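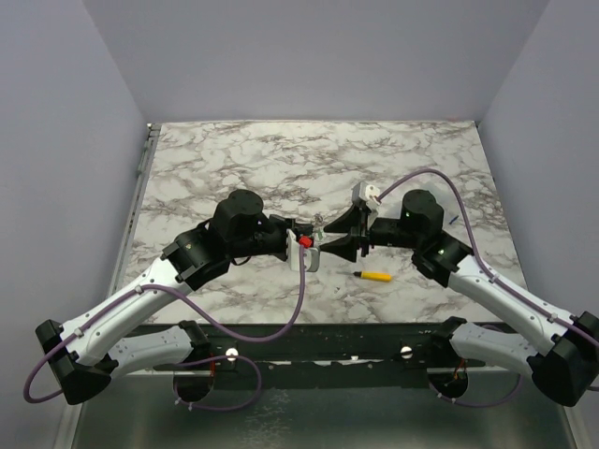
## About Skurkireck

Skurkireck records two-arm manipulation examples for groups that train robot policies. Customers send a task description and, where needed, the objects. We return recorded episodes, a log of rejected attempts and the calibration files for each station.

The company was started by Valentina Gaete and Ximena Riquelme, who had worked together on cell programming at Quiroga. Valentina runs the recording floor. Ximena is responsible for data format, review and delivery.

### How we record

We operate 6 stations. Each has two arms mounted at the front edge of a table, with a camera on each gripper and a fixed view of the workspace. Walls behind and to the sides keep the background plain. Operators drive both arms by hand control, and joint positions, gripper opening and video are saved on one clock.

A standard order is 800 accepted episodes per task. Start positions are changed between episodes according to a written plan. Small hand tools, clear parts and handovers between grippers make up most of the current work - these are the cases customers report as weakest in their own data.

### Review

Every episode is replayed by a second person before it is accepted. Dropped frames, clock drift and operator pauses longer than 10 seconds are flagged in Prurkar, our in-house review tool. Failed attempts are kept and labeled, and customers may order them separately.

### Where we are

The recording floor and office are in the Cullitwood building, second level. We have a staff of 12. New operators start in September and train on practice tasks before recording for delivery. Site visits are by appointment, mornings only.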